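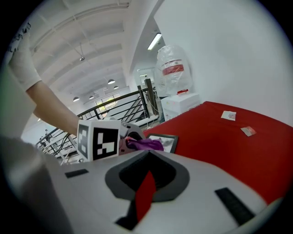

White glove, purple cloth, red cloth on the table.

October 1, 2020

Good morning to all. Many of you asked how it goes with Clekska, so I will write a thread. It will be long. For new people: Clekska is an old steel motor yacht, built as a small explorer type, and we offer her for charter with crew. I am the chief stewardess and also, this year, many other things.

We left the water last week and the boat is now in the yard at Arkport for the winter. The lift went slowly. I stood on the quay with my coffee and did not drink it until she was sitting on the blocks.

I have seen her bottom only two times before. It is strange to see a boat where you have served breakfast all summer and understand how much of her is below you. The keel is taller than me. There was more weed than the captain wanted, mostly on the port side.

The first work is the stabilisers. If you do not know boats: these are fins under the water which move and keep the yacht from rolling too much. Ours made a noise from July. The guests called it "the whale". Some of them liked it!

Our engineer, Bonifacio Goicoechea, took off the cover of the port fin on Monday and found that the seal was worn and there was sea water in the oil. He showed me the oil. It looked like coffee with milk. He was very calm and then he went for a long walk.

The seals have to come from Bondarchuk, and they say four weeks. The starboard fin will be opened also. Bonifacio says you never change only one side, and the captain agrees, and the owner agreed after a second phone call.

Now my part, the interior. Steel boats sweat when they stand in the cold. If you close all the doors and go home, in spring you find mould behind every bed. I learned this on another yacht and I had to throw away eighty metres of good curtain fabric.

So this is what I do. All mattresses stand up on their side. Every cupboard and drawer is open, and a wedge goes in the doors so they do not shut by themselves. Cushions go ashore. Carpets are rolled with the pile outside – I know some people do the opposite, please write me why, I want to know.

Dehumidifiers: we have three. One in the saloon, one in the lower corridor by the guest cabins, one in the crew mess. They drain into the shower trays, so nobody must empty a bucket. The yard checks the shore power in the evening. Last year it went off for a whole weekend and the smell stayed until Easter.

The galley takes me the longest. I empty the fridges completely, also the mustard. I found four open jars of the same fig jam. Each of us thought that the jam was finished and bought a new one. I am not saying who started it.

Someone asked in a message if it is true that explorer yachts are more comfortable than the fast ones. My opinion: at sea yes, most of the time. They are heavy and they go slowly, and you can cook in weather when the fast boat is already in port. At anchor with a side swell and no stabilisers, no. Then I prefer to be in a hotel.

Another question, about fuel. I do not give numbers for our boat, the captain would not be happy. But I can say that when he goes down from cruising speed by 2 knots, he becomes a cheerful man. The guests do not notice, they only eat lunch a bit longer.

The season itself was short and odd, as for everybody. We had fewer bookings, and they were nearly all families who stayed close to home. We did many small trips out of Drallamham that we would never do in a normal summer. There is a bay just north of it with black sand where we were alone each time. The anchor holds badly there, so maybe this is the reason.

The best charter was a grandmother with her two grandsons. She wanted to see the engine room before she wanted to see her cabin. She asked Bonifacio about the age of the generators and he had to look it up. I would have her back for free, but it is not my boat.

What is still on the list: teak on the aft deck, where the caulking is lifting by the stairs. The tender needs a new cover. The crew cabin forward has a small leak that appears only when it rains from the east, and we have looked for it for almost three years.

Also the owner wants a different colour in the saloon. He says "warm grey". I have now samples of warm grey on every chair and I cannot see a difference any more. If somebody here has done a saloon with low windows and dark wood, please send me photos, I will be thankful.

The hull survey is next week, with thickness measurements of the plates. After it I will write again about the fins and the paint. Now I go back down to the lower corridor, the dehumidifier is beeping.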